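4. Equipment planning and costs

4.1 What we budgeted for

The budget for the two-arm cell was written before any of the tasks had been fixed. The proposal asked for one table, two arms, a workstation, one fixed camera and a small allowance for objects. We had used a single arm at Skimholm for earlier work and took most of the figures from that purchase. This turned out to be a poor guide in several places, and the differences are set out below so that groups of a similar size can correct for them.

Costs are given as shares of the original request, which we set at 100. We do this for two reasons. Prices differ a good deal by country and by the discount a university can get, and two of our suppliers asked us not to publish their quotes. The arms and grippers together came to 61. The workstation, camera, lighting and furniture made up most of the rest. Only 3 was set aside for what the proposal called "consumables and sundries," which had to cover cables, clamps, fasteners and everything the arms would be asked to pick up.

4.2 Choosing the table and mounts

We first asked Trekura for a quote on a welded frame with an aluminum top and threaded inserts. The frame was stiff and would have held the arms in fixed, repeatable positions, but delivery was slow and the frame could not have been moved through the lab door without being taken apart. The second quote, from Ultance, was for a plain wooden worktop with clamp mounts. It cost much less and the arms could be moved when the task changed. We chose the second option.

The saving was real, but part of it was spent again. Clamped bases can shift under load, so the position of each arm has to be checked more often than with bolted bases. We check at the start of each session and after any work on the mounts. Staff time for this was not in the budget. Groups that plan to run the same task for a long period may find that the bolted frame is cheaper over the life of the project.

The layout used for the fabric handling task is given in Figure 3. Soft objects were added to the task list in May, after the rigid toy objects had been handled without much trouble, and they changed what we needed to buy more than any other decision.

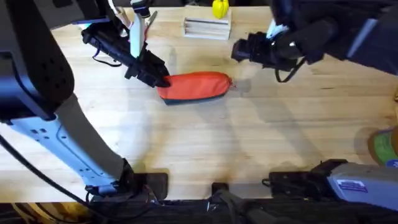 Figure 3. Two-arm cell during the fabric handling task. The gripper of the left arm is in contact with one end of the stuffed bag.

Soft objects wear out grippers and are worn out by them. The finger pads we had ordered were meant to last the full project, and we replaced them well before the halfway point. The bags themselves also need to be bought in sets, with spares kept unused, so that later trials are run on fabric in the same condition as earlier ones. We now treat finger pads and soft objects as a single line in the budget and order them together.

4.3 Cables and spare parts

Cable routing was left out of the plan altogether. Each arm has its own power and signal lines, and the grippers add more. Slack is needed near the wrist so that the joints can turn through their full range, and that same slack can catch on the work. We priced a set of guides and sleeves after the first stoppages. The guides were cheap. The time lost while waiting for them was not.

Spares followed a similar pattern. The sister group at Buenaventura had advised us to hold one complete gripper in reserve, and we declined on grounds of cost. When a gripper failed, the two-arm tasks stopped until the repair came back, although single-arm tasks could go on. A spare gripper has been included in every request since then.

4.4 Spending at the first review

At the first review, on April 12, 2023, before the soft objects were added, spending stood at 86. Lech Czarnecka, who kept the purchase records, had by then split the sundries line into cables, mounts, wear parts and objects, and we kept that division for the remainder of the project. It made small orders easier to approve and showed early on that wear parts would run over. By the close of the project the sundries lines together had cost nearly as much as the workstation, and the shortfall was met from money first set aside for travel.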